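Section 3: Using Your Plitamen Cold and Heat Wrap on Sore Muscles

Welcome to the part of the guide we have the most fun with! You've unpacked the wrap, checked the straps and filled in the warranty card, so now it's time to get it working on that stiff neck or cranky lower back.

The Plitamen comes with one wrap, one washable sleeve and 2 gel inserts. Both inserts are the same, and either one can be used cold or warm. (Owners of the older Sanevby wrap: your inserts fit the new sleeve, but they must not be heated.)

Before you start

Talk with your doctor or physical therapist first if you have poor circulation, diabetes, nerve damage, or any area of skin that doesn't feel hot and cold normally. Don't use the wrap over open cuts, rashes, or skin you've just rubbed with a menthol or pepper cream.

CAUTION: Never put a gel insert directly on bare skin. Always use the sleeve.

Chilling the inserts

1. Wipe both inserts with a damp cloth and dry them well.

2. Lay them flat in the refrigerator for at least 3 hours. Overnight is great, and plenty of our users simply keep one in there all the time so it's ready after a run or a long day of yard work.

3. Take one insert out and bend it gently. It should fold like a thick slice of cheese. If it feels stiff, leave it on the counter for a few minutes and try again.

4. Slide the insert into the sleeve with the printed side facing out, then press the flap closed.

5. Place the wrap over the sore spot and fasten the strap. You should be able to slip two fingers under it.

6. Leave it on for up to 15 minutes, then take it off and let your skin return to its normal temperature before going again.

Note: The freezer is fine for a fresh sprain if you want a stronger chill, but cut the time to 10 minutes and check your skin halfway through.

Warming an insert

1. Let the insert come to room temperature. Don't heat it straight from the refrigerator.

2. Put it in a bowl of hot tap water for eight minutes. Don't use boiling water, and please, no microwave!

3. Dry it, put it in the sleeve, and test it on the inside of your wrist. Comfortable warmth is what you want.

4. Wear the wrap for up to 20 minutes. Warmth is wonderful for a tight upper back, especially right before the stretches in Section 5.

CAUTION: Don't lie on a warm insert, and don't fall asleep wearing one. Don't use warmth on a joint that is swollen or was injured in the last two days.

Cold or warm?

For a new strain, start with cold. For an old ache that feels stiff in the morning, try warmth. Cathal Tully, who wrote the stretching pages, likes warmth before exercise and cold after, and it's a lovely routine once you get into it. Go with what feels good, and stop if the pain gets worse or you notice numbness or blisters.

Cleaning and storage

Hand wash the sleeve in cool water and hang it to dry. Wipe the inserts with mild soap. If an insert leaks, throw it away and order part 272 (single insert) or part 711 (insert and sleeve).

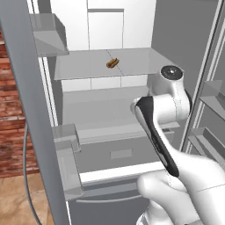
Section 4: Adjusting the Straps for Shoulder and Knee

The long strap is for the shoulder and the short one is for the knee. Start with the wrap open on a table, soft side up, and thread the strap you need through the wide loop.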